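Linen and Bedding, winter notes

The bedding shelf at Drollisstead has been rearranged, so if you come in looking for summer things you will find them at the back of the hall, in the tall cupboard past the tea urn. Flannelette and wool are at the front until the end of July. Sleeping mats are in the tall cupboard too, on the bottom two shelves, stored flat or rolled depending on the type.

We had a lot of questions about mats at the last swap table. Most of them came from people who had been given one by a relative and didn't know whether it goes over the sheet or under it. Over the sheet is the usual way. The fitted sheet goes on the mattress first, pulled tight, and the mat lies on top of it with the smooth side up. A cotton sheet holds the mat in place better than a satin one, and any colour or pattern will do.

A bamboo mat sleeps cool. In the small bedrooms on the Gornmont side, where the afternoon sun comes straight in, people keep them on the bed from the first warm nights right through to autumn. In the colder rooms they come off much earlier. If you have a mat on the bed at this time of year and you find it chilly, fold a thin cotton blanket in half and lay it over the top, or put the mat away.

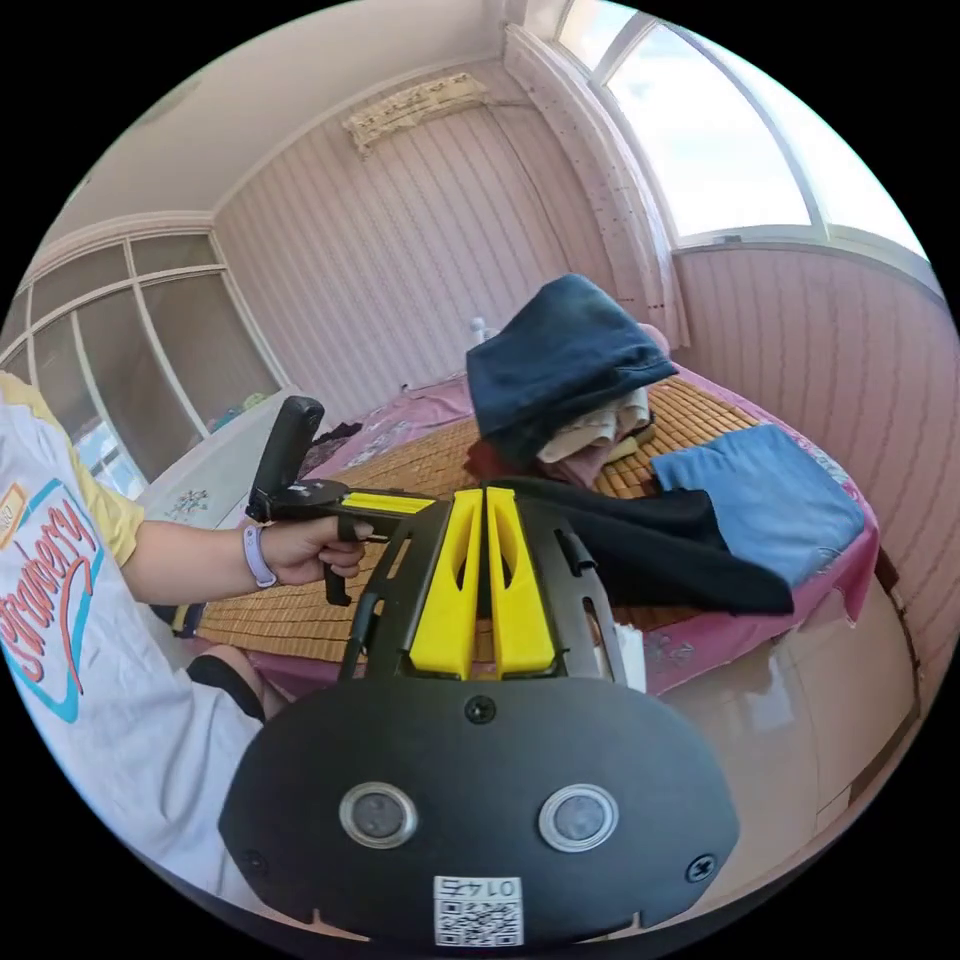 How do you clean a woven bamboo mat before storing it?

Wipe it down on both sides with a cloth wrung out in warm water, following the line of the weave, then dry it in the shade with air moving on both sides. Leave it for a full day. Don't put it in the washing machine or the dryer, and don't hang it in full sun, as the pieces go brittle and start to split at the ends. For a stain, use a small amount of dish soap on the cloth and go over it again with plain water.

The sheet underneath can go through a normal wash. Check it for pulled threads where the corners of the mat have been rubbing. If the mat has a cloth border that has come loose, stitch it down before you put the mat away. Bahman Akbari has heavy thread in tan and brown and will show you the stitch he uses, which goes through the border twice and catches the cord underneath.

Roll the mat if it is made of small pieces on cord. Fold it only if it came with a fold line. Tie it with cotton tape in two places, loosely, and slip it into an old pillowcase or a doona cover. Plastic bags hold the damp in and we have had to throw out mats that were stored that way. Keep it off a concrete floor.

The Triswood lot of donated linen has been sorted and priced. Single sheets are $3, doubles $5, and pillowcases are 50 cents each. There are 45 single sheets, mostly florals, and a few mats in good order. Doonas have to be clean and dry when you drop them off, please, and labelled with the size.

The next swap table is in July. Bring your own bags.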